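The cell at Plastesano has a new holder board, and this week I have finished to set it up. The old one was moving a little each time we cleaned, so the robot was missing its points. Now the gray board is fixed against the slats and I taught all positions again at low speed – 37 points, one by one.

I also checked the finger bolts before starting. The next check is after 400 cycles. If you teach a similar cell, save the old program first. I did not, and I lost one evening.

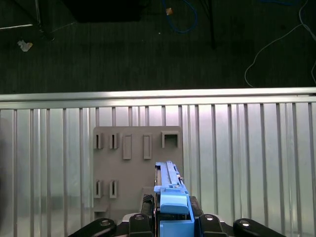
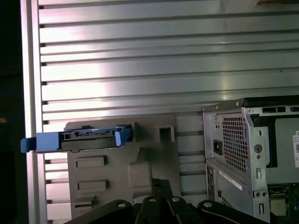

Posted by the author of Cillholm Notes, maintenance technician
28 Nov 2020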